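ホーム / データ / 使い方 / 変更履歴 / 連絡先

読了時間 6分

# Vukila：家庭のつくりおきレシピメモ集

こんにちは、メンテナのThilini Talukderです。家のつくりおきメモを集めたテキストデータ、Vukilaのページへようこそ！もともとは自分の冷蔵庫に貼っていた付箋を打ち込んだだけのものでした。友だちのNghĩa Khúcに見せたら「うちのも入れて」と言われて、そこからどんどん増えて、いまは3777件あります（まだ打ち込んでいない付箋の束が引き出しにあるんですけど、それはまた今度）。

## 中身

1件が1行のTSVです。列は料理名、材料、手順、保存日数、ひとこと、の順。ひとこと欄が個人的には本体だと思っています。「酢を入れすぎた、でも翌日はうまい」みたいなのがずらっと並んでいて、読み始めると止まりません。
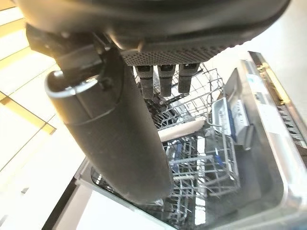

## 表記について

分量の書き方はそろえていません。「大さじ1」も「大1」も「ひとまわし」もそのままです。最初はそろえようとしたんですが、「ひとまわし」をグラムにしようとして260件目で力尽きました。醤油としょうゆの揺れもそのままなので、検索するときは両方で引いてくださいね。

正規化したい人は tools/yomi.py をどうぞ。Lakmal Siddiquiさんが書いてくれたもので、材料名の読みをひらがなに寄せてくれます。「葱」と「長ねぎ」はまだ別物扱いです。ごめんなさい、直し方がわかりません。

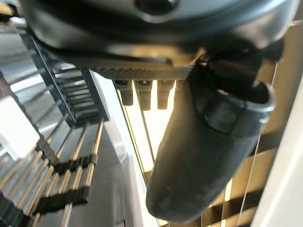 金沢、1月

v6を出しました。今回の目玉は保存日数の見直しです。「3日くらい」「週末まで」と書かれていたものは、数字にせず原文のまま note 列に移しました。空欄が増えて見えますが、データが消えたわけではないので安心してください。あと、煮卵のレシピがやたら重複していたのを整理しました。それでもまだ山ほどあります、みんな煮卵が好きすぎる！

なお、保存日数は書いた人の感覚です。食品衛生の目安として使うのはやめてください。夏場のポテトサラダに「5日」と書いてあるメモも、そのまま残っています。

## 既知の問題

- 手順の欄に改行が混ざっている行がある
- 「例のたれ」とだけ書かれた材料がある。Debashish Pramanikさんの投稿なので、聞けばわかるはず
- 電子レンジのワット数はほとんど書かれていない

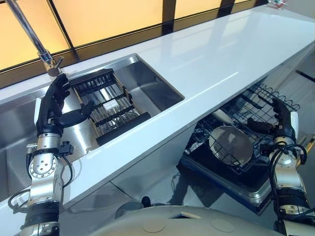
ワット数は投稿フォームに欄を足したので、これからの分には入ってくると思います。過去の分は、わかる人がいたらプルリクエストで埋めてもらえるとすごく助かります。1件だけの修正でも大歓迎です。

## 使ってもらうとき

勉強でも趣味でも自由に使ってください。再配布するときはVukilaの名前を添えてもらえるとうれしいです。投稿者の名前はニックネームも含めて外してあります（上のお二人には、ここに名前を書く許可をもらいました）。おいしくできた報告もお待ちしています。

## 関連する項目

- Wuvov：お弁当の詰め方メモ
- Heltel：常備菜の買い物リスト変換
- 投稿フォームの書き方
- v5からの移行メモ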